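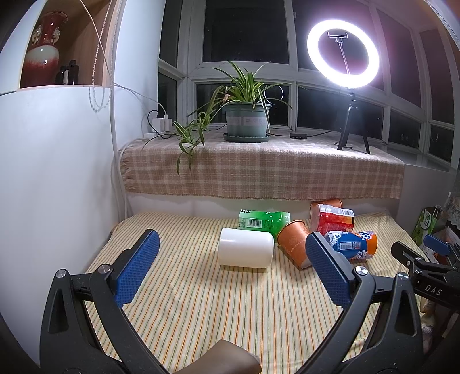

# Kideck bringt Brettspiel „Vudomthorpe“ in den Handel

**Skudmont, Sonntag, 9. Februar 2025.** Der Spieleverlag Kideck veröffentlicht im Oktober das Ermittlungsspiel „Vudomthorpe“. Zwei bis fünf Personen ab zwölf Jahren untersuchen darin einen Diebstahl in einem abgelegenen Hafenort. Eine Partie dauert 70 Minuten.

Zu Beginn werden drei Karten verdeckt in die Fallmappe gelegt: eine verdächtige Person, ein Versteck und ein Zeitpunkt. Reihum bewegen die Spielenden ihre Figuren durch den Ort und befragen Zeugen. Gewürfelt wird nicht. Jede Figur hat pro Runde vier Aktionspunkte, die frei auf Bewegung und Befragung verteilt werden. Wer eine falsche Anklage erhebt, spielt weiter, verliert aber für zwei Runden das Recht auf eine neue.

Die Schachtel enthält einen doppelseitigen Spielplan, 54 Hinweiskarten, fünf Sichtschirme, fünf Figuren, einen Notizblock und die Anleitung in deutscher und englischer Sprache. Die Rückseite des Plans zeigt den Ort bei Nacht und wird für die Variante mit verkürzter Spielzeit verwendet.

„Vudomthorpe“ ist der zweite Titel der Reihe „Helmy“, in der Kideck Deduktionsspiele mit kurzer Anleitung zusammenfasst. Die Karten beider Spiele lassen sich nicht mischen, der Notizblock ist jedoch in beiden verwendbar.

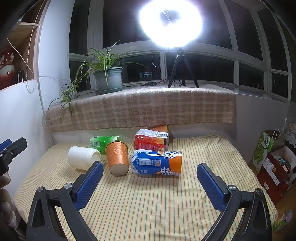

## Auflage und Vorbestellung

Die erste Auflage umfasst 2.360 Exemplare. Davon sind 300 für den Direktverkauf im Verlagsladen in Skudmont reserviert, die übrigen gehen an den Fachhandel. Vorbestellungen nimmt der Verlag ab sofort entgegen. Der Preis wird mit dem Herbstprogramm bekannt gegeben.

Händler können ein Ansichtsexemplar anfordern. Die Anleitung steht vor dem Verkaufsstart als Download auf der Website des Verlags bereit.

## Über Kideck

Kideck verlegt Brett- und Kartenspiele für Familien und Erwachsene. Der Verlag hat seinen Sitz in Skudmont.

**Pressekontakt:** Kideck, Presse und Handel, Skudmont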